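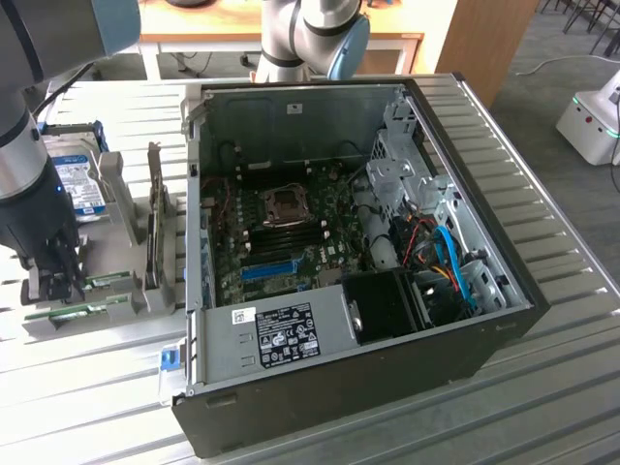

**Ruan Mokoena**
Gripper trials lead, Wirkance (Gusenbridge site)

Wanted: people to help us compare grippers. Paid, part time, starts December. Short version first, details under it, sorry for the rush, this has to go out before lunch.

- 9 places
- Sessions of 2 hours, mornings or afternoons
- £60 a session, travel within Gusenbridge paid on top
- No robot experience needed for operator places. Some needed for the bench place (see below)

## What we're doing

Two gripper set-ups going head to head on PC assembly and strip-down. One is the Grimer, stiff fingers, been on our arms a good while. The other is the Bakilana, softer pads, newer, untested on small parts. Same arms, same controller, same job list. We want 300 logged pick-and-place attempts on each before we say anything to anybody about which is better.

Jobs are memory modules, expansion cards, hard drives and the processor. Some easy, some horrible. 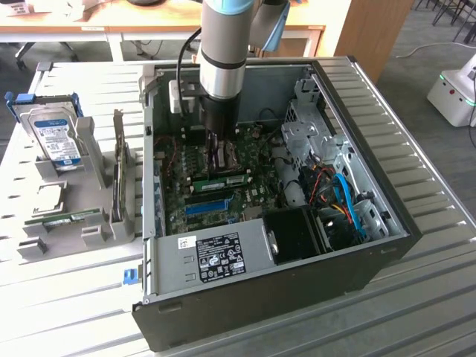
Memory is where we need most of the attempts, and where operators will spend most of there time. A module has to be picked off the holder, turned, lined up over the slot and pushed home straight. With one stick seated and an empty slot next to it, as on this board, the fingers have very little room, and the arm itself hides part of the processor socket from anyone looking down. So camera choice matters as much as finger choice and we'll be swapping views between sessions. You tell us which view you could work from and which you couldn't. Blunt is fine.

## Operator places (8)

You'd be driving the arm by hand controller, from a seat, with one of us next to you. Each session:

1. Ten minutes' warm up, any part you like
2. Block one with the first gripper
3. Tea
4. Block two with the other gripper
5. Short form, then a chat

Order is swapped from person to person. You won't get told the running scores till the end, please don't ask Dan at the desk, he'll tell you.

We'd like a mix. Left handers very welcome, we are badly short. Gamers, model makers, people who sew, people who mend phones, people who do none of it. Glasses fine. You need to be 18 or over and OK sitting for the length of a block.

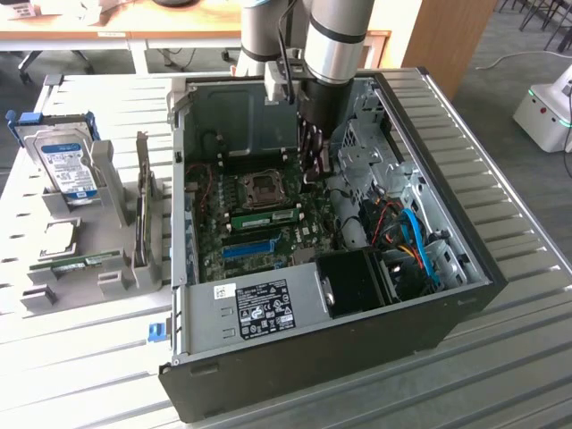

*Fingers over the board, socket empty, one memory stick in.*

## Bench place (1)

More hours, proper contract, three months to begin with. Sets up the rig before each session, swaps fingers, checks camera views, resets the parts holder between attempts, keeps the log honest.

You should have:

- taken PCs apart and put them back working
- used a robot arm of some make, at college or work
- tidy notes. Really. The last log was a mess and that was me

Nice to have: a bit of Python, patience with cable routing. The cable down the arm gets in the way on deep reaches and we want someone who will try a few runs and write down what happend.

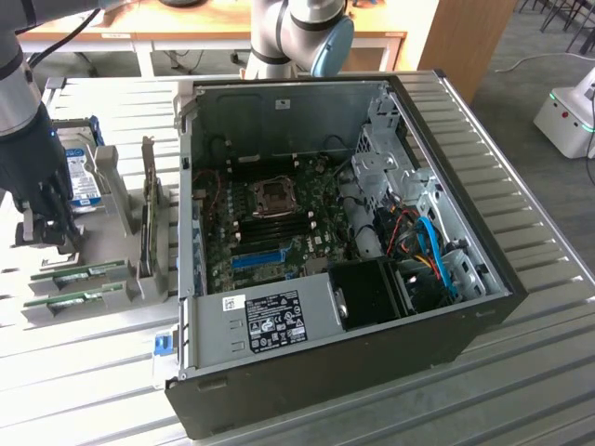 Pay for the bench place depends on experience, ask and I'll give you the band by return. Hours are flexible apart from set-up, which has to be done by 9 in the morning when there's an early session.

## Practical bits

Flat shoes, sleeves that roll up, no dangly bracelets. Long hair tied back. Lift to our floor, step-free from the car park. We record the arm and the bench and your controller inputs. Not your face. Results go in a report under a number, and you can have your sessions pulled out any time before its written up.

If you work for a firm that makes grippers, tell us. Might still be OK.

## How to apply

Email me, Ruan, via the Wirkance contact page, with "gripper trials" in the subject. For operators: a few lines about you, which hand you use, mornings or afternoons. For the bench place: CV plus one page on something you took apart. No cover letter, I won't get to it.

Places go as suitable people come in, and the bench place gets filled first. You'll hear back either way.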